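**Woltano Robotics Safety Office**
Jan 17, 2021

1/6 The Woltano Practice Guide for Household Robots has been revised. This thread sets out the changes to Section 7, which covers work at shelves and racks.

2/6 Approach speed is now limited to 200 mm per second once a hand is within 800 mm of a shelf. The limit applies to both arms, including the one not in use.

3/6 The hand must be open before it passes the front edge of a board. Operators may not close the fingers until the target item has been named aloud and confirmed. 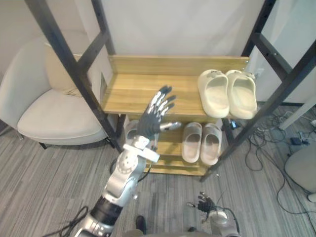

*Open right hand in front of the upper board of a shoe rack, slippers at the far end.*

4/6 Cables on the floor must be recorded on the site sheet before each session. Adapters are to be listed separately.

5/6 Soft footwear is now a permitted practice item. Glass and ceramics still require written approval from Karla Sandoval or Ikechukwu Ibrahim.

6/6 Comments on the revision are open until the end of April. Please quote document number 426 and send them to Dulce Meléndez at the Safety Office.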